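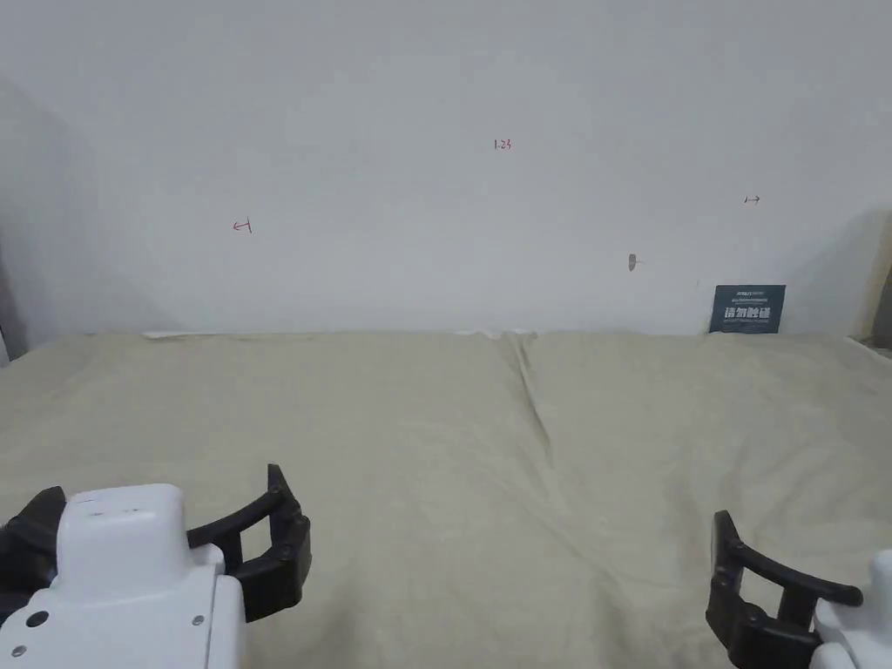
The Niltard film studio opens its stages to the public twice a year, and in March I went round with a group of 14 on the morning tour. It sits on the edge of Surkimberg, in what used to be a cold store, and most people know it as the place where the sequel to Pacheco was shot. Our guide, Delia Figueroa, began in the set workshop, where measurements get written wherever they are needed. Red figures on a white wall, a 1.23 and an arrow pointing left, are the sort of thing that gets painted over before shooting and never reaches the cinema. She showed us a full-size kitchen wall that can be unbolted and rolled away in a few minutes to make room for the crew.

Stage two is the large one, 828 square metres, and it was still dressed for the harbour office from the second Pacheco film. The first film was made on location and the weather cost them a lot of days, so for the sequel almost everything was moved indoors. The view through the office windows is a printed backing lit from behind. From the door it looks flat. From the chair behind the desk it works very well.

We were allowed on to the set five at a time and asked not to touch the papers on the desk.
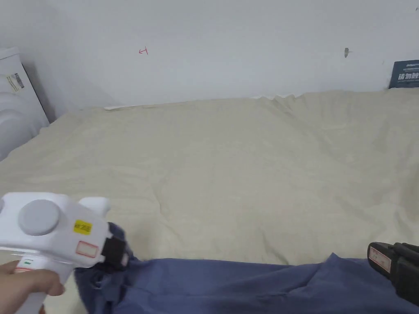
After that came the costume store, which I had expected to rush through and didn't. Constanza Mansilla has run it for both films. The lead's coat exists in several copies, some clean and some aged with sandpaper and paint, and each has a tag with the scene numbers it was used for. She said the sequel needed 115 costumes, fewer than the first one, but more of them had to be made from scratch.

Somebody asked about a third film. Figueroa said the studio only rents out the space and would hear when everyone else did. The next booking is a television series called Grusdale, and carpenters start on it once the harbour office comes down.

The tour takes roughly two hours. The café is small and closes at noon – eat before you go. Parking is free behind the main gate, and the bus from Surkimberg station stops across the road.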